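Home Meetings Minutes Newsletter Plant Swap Join Contact

Minutes, July meeting of the Utenov Street Seed Library

Hi all, Reet Krūmiņa here, taking notes again. I type the way I talk, so if I got something wrong about you, tell me and I'll fix it before these go in the binder. We started at 6:40 pm (the front door was sticking and half of us were out on the steps chatting, so blame the door). Mpho Cele ran the meeting.

Last month's minutes

Approved with one fix. I had written that the Itar beans were a bush variety and they are very much a pole variety, as everyone who planted them without a pole has now told me. Sorry! The card in the drawer has been changed too.

Where we are with seed

Mpho did the big drawer count over two evenings and we have 3,757 packets. That's more than I would have guessed, but a lot of it is lettuce. Lettuce, lettuce, lettuce. We're short on peppers, there's hardly any dill, and the okra drawer is down to one envelope with a question mark written on it. If you're growing okra this year, please let a few pods go all the way brown and bring them in.

We talked for a while about the old packets. Some of the onion seed goes back four years and onion just doesn't keep. Mpho wanted to toss it. I wanted to test it first, and a couple of people at the back agreed with me, so we're going to do a damp paper towel test on the three oldest batches and throw out anything that comes up under half. I'll do it at home and bring the results in August.

Money

We have $250 in the account after paying for envelopes. The coin jar brought in $28 at the plant swap, which was nice considering it rained. There was a long back and forth on whether to buy a second card cabinet. The one Mpho found secondhand is $100 and would need a new drawer runner. I said I'd love it, but where on earth do we put it? The wall by the radiator is out (heat and seeds, no thank you) and the hallway has to stay clear. We left it that Mpho will measure the alcove behind the coat rack, and if it fits we vote by email so we don't lose the cabinet waiting for another meeting.

Borrowing rules

This one got a little heated, in a friendly way. Right now you can take five packets a visit and we ask that you bring something back in the fall if you can. A few people feel the "if you can" is too soft and that the same folks take and never return. Others pointed out that plenty of us have had a whole crop eaten by groundhogs (hello) and shouldn't feel bad about coming in again. I'm in the second camp and said so, probably too many times.

What we settled on: the limit stays at five, the "if you can" stays, and we'll put a little slip in each packet explaining how to save that kind of seed. Tomatoes and squash first, as those are the ones people get wrong. Squash crosses with its neighbors and you end up with something that looks like a gourd and tastes like a wet napkin. I'll write the tomato slip, Mpho will write squash.

Names on the cards

Short item. The label printer at the copy shop can't do accent marks, so the card for the Từ mustard greens came out as "T" and then a box. I'm going to hand letter that one. Same goes for any other card where the printer chokes. Uva tomato is fine as is, but please stop filing it under grapes!

Kids' sowing hour

We're doing it again next month, 10 am, same as last year. Beans and sunflowers only. Last year we let them pick from everything and somebody's poor mom went home with a cup of celery seed, and celery takes forever. Each kid gets one cup, and an adult pokes the drain holes ahead of time. Mpho is bringing potting mix. I have a tray and a pile of old spoons. We still need one more person to do the watering table, and it should be someone who doesn't mind wet shoes.

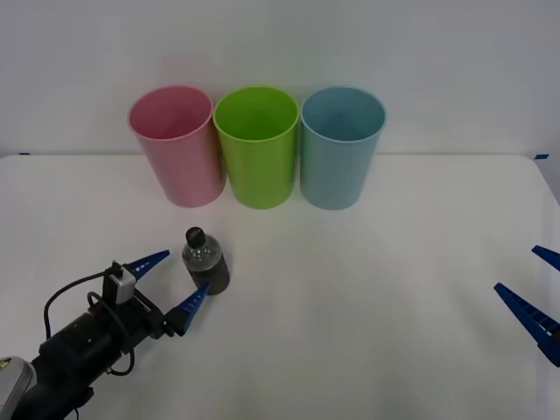

Plastic cups in pink, lime green and light blue.

There was a question about whether to send home a care sheet. Yes, but keep it to half a page. "Sunny window, water when the top feels dry, move it outside when it gets leggy" covers most of it.

Other stuff

The library garden bed needs weeding before the tomatoes get any bigger. I'll be out there most mornings around 8 if you want company. Bring gloves, the thistles are awful.

Somebody left a blue casserole dish after the potluck. It's on top of the cabinet.

Mpho asked if we could start on time in August. We all said yes.

To do before August: Reet, onion test, tomato slip, mustard card. Mpho, alcove, squash slip, potting mix. Everybody, okra.

Wrapped up at 8:15 pm.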